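Visit Report: Teleoperation and Hand-Guided Teaching at the Flokero Laboratory, Vavthorpe

Prepared by Eftychia Alexiou for the Jistach Technical Training Office

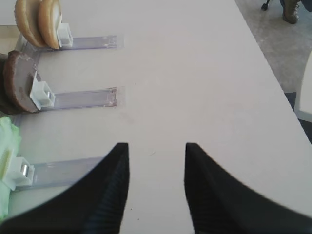

The delegation from Jistach visited the Flokero laboratory in Vavthorpe on 18th November at the invitation of its director, Babatunde Bassey. The purpose of the visit was to learn how the laboratory teaches handling tasks to robot arms by demonstration, and to judge whether the same approach could be used in our own training courses. The morning was given over to a sandwich-building task. The ingredients are held upright in white plastic clips at the left of the table, each with its own clear rail: bun halves in the first, a brown disk in the manner of a burger patty in the second, and a crinkled leaf of lettuce in the third. The gripper has two black fingers with fine ribs on their inner faces, and the tabletop in front of the clips is kept free for the approach. Mr. Bassey explained that the order of the ingredients is set by the session plan and is changed between blocks of demonstrations.

The delegation consisted of the author, Kayode Okonkwo from the workshop section, and Damilola Adeyemi, who is responsible for course design. We were received at the east entrance and given a short safety briefing before entering the work area. Visitors are asked to remain behind a yellow line on the floor while an arm is under power, and one member of the laboratory staff stays beside the stop button during every run.

Remote control

The first session was led by Chibuzor Nwosu, the senior operator. The operator works with a hand controller of the laboratory's own design, known in the building as the Kwon handle. Movements of the handle are passed to the arm, and a trigger under the index finger opens and closes the gripper. A small camera at the wrist records the view over the fingers during each run. Ms. Nwosu prefers to watch the table directly and uses the wrist view on her monitor only for the last part of the approach, when the fingers are close to the item.

She gave us a full account of how a demonstration is made. The operator begins from a fixed starting pose, moves to the first ingredient, closes the fingers, draws the item away from its clip and carries it to the assembly point. A run is marked as complete only when the last item has been released and the arm has returned to its starting pose. If the operator hesitates for a long time or corrects a grasp more than once, the run is kept but given a separate label. Mr. Okonkwo asked why such runs are not simply deleted. The answer was that recoveries are useful to the learning program - provided they can be told apart from the clean runs.

The laboratory has recorded 2653 demonstrations of this task since August. The target for the present phase is 4000. Mr. Bassey was open about the pace of the work, which had been slower than planned. New operators need a good deal of practice before their runs are accepted, and the lettuce in particular had led to several changes in the written instructions. Operators are now told to take it low on the leaf and to close the fingers at reduced speed.

Teaching by hand

After a short break we moved to the second station, where the arm is guided by hand. The motors are placed in a compliant mode, and the teacher takes hold of the wrist and leads it through the motion. Ms. Adeyemi was invited to try this and completed two passes under supervision. She reported that the arm felt light in most directions but stiff when turned at the wrist, and that she found it hard to keep her own arm from crossing the camera's view. The staff confirmed that this is a common complaint. For that reason the hand-guided motion is often played back once by the robot alone, and the playback is what goes into the record.

Hand guiding is used mainly for short movements and for setting starting poses. Remote control is preferred for longer tasks, and the laboratory has no plan to drop either method.

Results and discussion

Over lunch Mr. Bassey presented the most recent trial figures. With the ingredients in their usual order, the trained arm finished the task in 81 percent of attempts. No figure was offered for changed orders, where trials were still under way. Mr. Okonkwo raised the question of wear on the gripper fingers. He was told that they are inspected weekly, and that a spare pair is kept at each station.

Points for follow-up

Ms. Adeyemi will draft a one-day introductory unit on remote control for the workshop section, using a simpler pick-and-place task. Flokero has agreed to lend one Kwon handle for the trial course, subject to a signed loan form. Mr. Okonkwo will obtain the dimensions of the clips and rails so that a similar fixture can be made in our own shop.

The delegation thanks Mr. Bassey, Ms. Nwosu and their colleagues for their time. A return visit to Jistach has been proposed, and the date will be settled by the two offices.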